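The Summer They Went Looking for Alleck

For two weeks every summer, the old grammar school at Hurdale stays open after everybody else has gone home, and the people who fill its corridors are there to learn how to ask their grandparents' generation good questions. The Flunum summer school in oral history is now in its second decade, and I had been meaning to visit for years.

I finally got on the train on 2nd June, with a flask of tea and a notebook I had bought specially (I always do this, and I never fill them), and reached Hurdale just as the first morning was getting going. 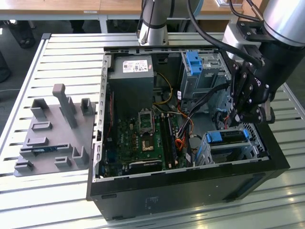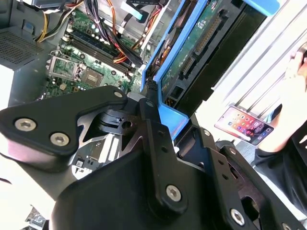
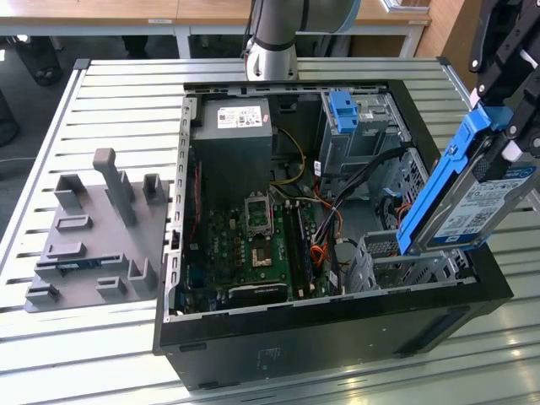
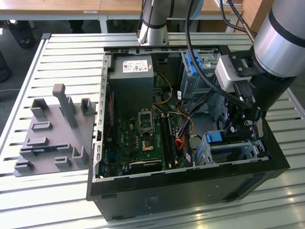

According to Ung, the first thing any student has to learn is how to be quiet. Most beginners are so keen to be friendly that they finish people's sentences for them, and the best part of a story is very often the part that comes after a long pause, when the person telling it has decided you can be trusted with the rest.

I wrote that down and then, I'm sorry to say, interrupted.

The subject of the course changes from year to year, and this time it was Alleck, the mill village that used to stand at the top of the valley and was cleared when the reservoir was built. There is not a great deal left to see. When the water is low you can make out the line of a wall, and the chapel bell hangs in the porch of the parish church in Hurdale, but most of what remains of Alleck is in people's heads, and those people are getting on a bit. The census taken before the clearance gives a population of 486. The rent books, which the students were passing round with enormous care on the first afternoon, give 511. Nearly a whole morning went on that difference, and I have rarely enjoyed a morning more!

One camp held that the rent books counted lodgers the census had missed. Another thought the clerk had simply carried names forward from one year to the next without checking whether anybody was still living there. A girl at the back, who had said nothing at all until then, pointed out that the same family turned up at two addresses with two different spellings, and the whole room went off to hunt for more of them. They found nine before lunch. I was given a page to check myself and felt absurdly proud when I spotted a possible tenth, though it was later ruled out.

The interviews begin on the third day. Students go out in pairs, one to ask and one to listen, and they take it in turns so that nobody gets too comfortable. They go to kitchens, mostly, and to the lounge of the sheltered flats by the river, where there is a very good fruit cake and a strict rule about not talking during the bowls. They are told to begin with something small. Where did you keep the coal? Who cut your hair? What could you hear from your bed? It is a lovely way in, and I tried it on my own mother when I got home and learned more about her childhood in an hour than I had in the previous forty years.

I sat in on one of these visits, on the understanding that I would keep my mouth shut, and I managed it this time. The lady they had come to see was six when her family left. She remembered the cart, and being allowed to carry the clock, and her father going back to shut the door even though the house was coming down that week. She told it quite cheerfully and then asked if anyone wanted more tea. The two students walked back down the hill without saying very much.

What happens afterwards is slower and far less romantic. Every recording has to be typed up word for word, with the coughs and the false starts left in, and an hour of talk can easily swallow a whole day. There was some groaning about this. There was also a good deal of arguing over dialect words, and a long list pinned up by the kettle of the ones they couldn't agree how to spell. (My favourite was "slatherack", for a day too wet to hang washing, which I have been using ever since.)

Flunum will put the finished transcripts in Hurdale library in September, alongside a copy of the rent books and a large hand-drawn map on which the students are marking every house they can put a name to. The top end of the village is filling up nicely. The lane behind the mill is still mostly blank, and if anyone reading this had family there, the library would very much like to hear from you.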